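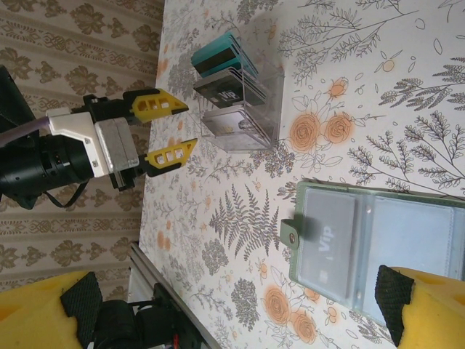 Figure 4. View from a wrist camera during the card task, with the fingers of the other arm at left, the card holder behind, and the open wallet at right.

5.2 Does the wrist camera help?

The Donati controller has been presented to us, and to others, as working best when each arm carries its own camera. We wanted to know how much of that advantage survives when the rest of the setup is held still. The card task seemed a fair place to look. Cards are thin, they slide over one another, and a clear plastic sleeve gives a camera very little to work with. If a close view is ever going to matter, it should matter on this task.

We compared two camera conditions. In the first, the controller received the fixed view of the workcell and the view from each wrist. In the second it received only the fixed view. Arms, fingers, grip pads, table covering and control rate were the same in both, and the weights were trained separately for each condition on the same demonstrations. An attempt counted as a success if a card left the holder and came to rest fully inside a sleeve of the wallet within the time limit. A card left sticking out of the sleeve was scored as a failure, even where a person would have called it good enough.

We ran 595 attempts and kept 518. The others were dropped when a cable snagged, a camera stream stalled, or the operator stopped the arms by hand. We are not fully at ease with the last group. An operator who expects a collision stops early, and an operator who knows which condition is running may expect more collisions in one than in the other. Our operators did know. Stops were more common without the wrist views, and we can't say how many of them would have ended as failures anyway.

On the kept attempts, the condition with wrist views succeeded more often by almost 9 percentage points. Read by itself, that supports the usual claim. We think it should be read with some care, for reasons that have more to do with the wallet than with the cameras.

The wallet does not lie in the same spot from one attempt to the next, and it does not always lie flat. Dalal Rawashdeh went back through the recordings and sorted the attempts by how the wallet was resting at the start, without knowing the condition. Where both halves lay flat, the gap between conditions was small enough that we would not want to argue for it. Most of the difference came from attempts where one side had lifted a little at the fold. A lifted sleeve is hard to judge from a fixed camera, and the wrist view does seem to help there. It is also a problem that a piece of tape would solve.

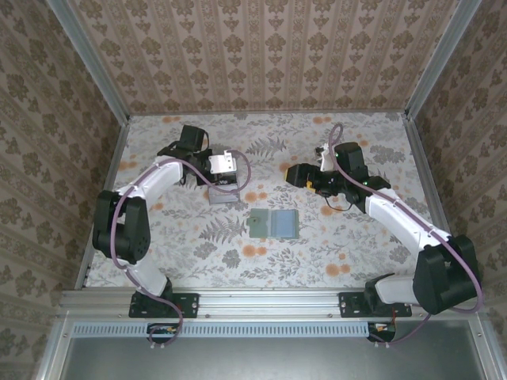 The fixed view has a weakness of its own that we underestimated when we planned the comparison. Once an arm reaches toward the middle of the table, its wrist and gripper can cover the very thing it is reaching for. With both arms working near the center, the controller may have to finish an insertion with little direct sight of the card. We had assumed that a controller in this position would slow down or back off. It did neither. It carried on along much the same path it would have taken with a clear view, and some of those attempts succeeded. This makes us doubt how closely the final part of the motion is tied to vision in either condition.

To check, we ran a short follow-up in January in which the wrist streams were frozen at the moment a card cleared the holder. If the close view were guiding the insertion, success should have dropped to the level of the fixed camera or lower. It dropped, though by less than we expected, and the arms still moved with what looked like confidence. The follow-up was small and we report it only as a warning. A controller can be given a camera, do better on average, and still make little use of it in the part of the task where its designers say it matters most.

There is a further question of what the wrist camera sees. Its own fingers fill much of the lower part of the view, and a card held between them may be partly hidden by the pads. Moving the camera farther back would show more of the table and less detail in the card. Tilting it would improve the view of the pads at the cost of losing the wallet on approach. We tried a few mounting angles before settling on one, and we chose it by eye. A different angle might have widened the gap between conditions or closed it.

5.3 A note on the fingers

We had also planned to compare the Wata pads with the stiffer Trurent pads under both camera conditions. That comparison is left out of the main results. The Trurent pads wore quickly at the tip, and by the time we noticed, we could no longer tell pad type from pad age. The early attempts suggested that the softer pads forgave poor aim, with the card turning slightly in the grip as it met the edge of the sleeve – a property of the pad that could easily be credited to the controller. Earlier results from the Rurmont cell, which used softer pads throughout, may carry the same confusion, and we would not set our success rates beside theirs.

For these reasons we report the difference between camera conditions as an upper estimate for this task and this hardware. It probably includes some help from the wrist views. It also includes operator habits, the way a wallet happens to fold, and a mounting angle we did not vary in any planned way. Before anyone spends money on a second set of cameras, we would suggest holding the wallet flat and running the fixed view again.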